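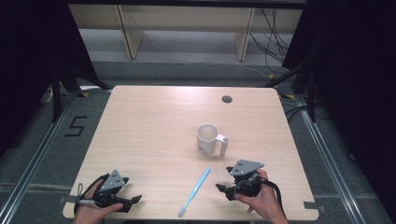
Shahab Fallahi meint, das Spiel im rechten Greifer komme aus dem Fingerlager und der Antrieb solle zubleiben. Er hat vermutlich recht, ich habe trotzdem zuerst am Antrieb gemessen. Ergebnis dort: unauffällig, Umkehrspiel innerhalb der Vorgabe aus unserem Wartungsblatt. Also Fingerlager.

Kategorie: Werkstattbuch › Zelle 5 › Handgreifer

Januar, Beginn 8 Uhr. Anlass: Zelle 5 meldet seit dem Umbau sporadisch eine Abweichung zwischen Öffnungsweite (Encoder) und Fingerabstand (gemessen). Betroffen nur rechts. Links läuft ohne Eintrag.

Gemacht:

Greifer rechts abgenommen, Finger gelöst, Lagersitz gereinigt. Im Sitz Abrieb, dunkel, fein, vermutlich vom Gleitstück. Gleitstück getauscht (Asteo, letzte Lieferung). Schrauben mit Drehmomentschlüssel, mittelfest gesichert. Die alten Schrauben nicht wiederverwendet, zwei davon waren am Kopf rund.

Nullpunkt neu gesetzt: Finger ganz zu, Encoder lesen, dann auf Endmaß öffnen und noch einmal lesen. Offset rechts jetzt 2947 Inkremente. Der alte Wert steht noch in der Konfiguration von Flunach und muss dort von Hand überschrieben werden, der Abgleich übernimmt ihn sonst beim nächsten Start wieder. Ist mir beim ersten Versuch prompt passiert.

Dreieckplatten auf beiden Greifern geprüft. Sitzen fest, kein Kippeln. Wer die Platte abnimmt, muss danach die Lage zum Greiferkörper neu einmessen, auch wenn sie scheinbar gleich wieder draufsitzt. Das Mahlangu-Skript prüft nur, ob die Platte gefunden wird, die Verdrehung prüft es nicht.

Kabel: Schlaufe links ist großzügig, stört aber nicht. Rechts den Abgang am Gehäuse nachgezogen. Beim Führen über den Tisch darf das Kabel nicht unter den Unterarm geraten, der Zug geht sonst direkt auf den Stecker. Zugentlastung rechts ist bestellt, bis dahin Klettband.

Prüfobjekte auf den Tisch: Tasse und Zahnbürste. Die Zahnbürste ist der strengere Test, weil sie flach liegt und die Fingerspitzen fast auf der Platte aufsetzen. Bei der Tasse geht es um den Henkel, dort zeigt sich seitliches Spiel am schnellsten.
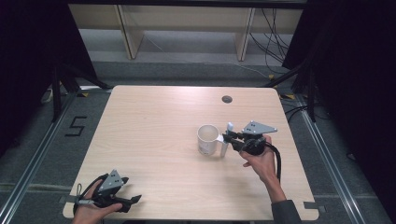 Rechter Greifer am Henkel der Tasse, linker in Ruhe.

Testreihe nach dem Abgleich: 23 Griffe rechts, abwechselnd Henkel und Zahnbürste. Davon 3 mit Abweichung über der Schwelle, alle drei am Anfang der Reihe. Danach keine mehr. Könnte Einlaufen des neuen Gleitstücks sein — ich möchte das aber nicht als Erklärung eintragen, bevor die Reihe einmal kalt wiederholt ist.

Links zum Vergleich eine kurze Reihe, ohne Befund. Offset links unverändert gelassen.

Nebenbei gesehen: Am Gleitstück sind die Kanten bei der neuen Lieferung schärfer als bei der alten. Vor dem Einbau kurz brechen, sonst schabt es im Sitz. Hinweis an Lutdale geschickt, dort sind dieselben Greifer im Einsatz.

Offen:
— Reihe rechts kalt wiederholen, gleiche Objekte, gleiche Reihenfolge
— Konfiguration Flunach sichern, alte Datei umbenennen und nicht löschen
— Zugentlastung rechts einbauen, sobald da
— Skript um Prüfung der Plattenverdrehung ergänzen (Shahab?)
— Gleitstücke nachbestellen, Fach ist leer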